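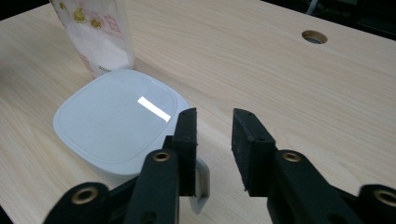

Tabletop with a straight, pale grain, seen close up.

Visit to the Gusterthorpe Furniture Works
Report by Ruth Giraldo, Collections and Interiors Office

Members of the office visited the Gusterthorpe works in May to review options for the new public reading room. The visit was hosted by Bultero, which has run the site for 45 years.

The tour began in the timber yard, where boards are stacked under cover and left to season before they enter the drying sheds. Staff explained that over 3000 boards pass through the yard in a year. Each stack carries a chalked date and the initials of the person who built it.

In the main shop, the group saw tabletops being glued and planed. The foreman spoke at length about matching grain between neighboring boards — a step still done by eye — and answered questions on repair. A scratched top can be sanded and refinished on site, and the office has asked for this service to be priced separately.

Two table designs were considered, the Ateo and the Pangaribuan. The Ateo seats 8 and comes apart for moving. The Pangaribuan is heavier, and its fixed base may not pass through the east doorway.

The finishing room was closed for cleaning during the visit. Samples of the oil and wax finishes will be sent to the office for review.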